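Print this page | E-mail this page

Trurnberg Shared Workshop
Arm bench check, before power on (June)

1. Base bolts, 8 pieces, tight. OK. One was a little loose, I made it again.
2. Emergency stop in reach of the left hand. OK.
3. Cable from Heltico box, no cuts. OK, but please put a new tie.
4. Speed limit set to 200 mm/s. It was 461 when I came! Changed.
5. Gripper pads clean. OK.
6. Dry run in the simulator first, with table and chairs loaded. Done.
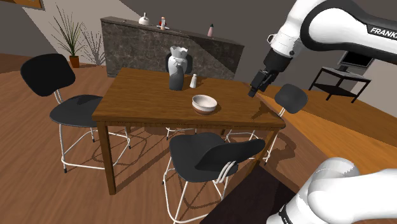 7. Zamfir script, version saved before the edit. Not done, please do it today.
8. Keep 100 cm free behind the base. OK, after I moved the Hundell boxes.

Next check is before the pads are changed.

Contact: workshop desk, Trurnberg | © Trurnberg Shared Workshop | Back to top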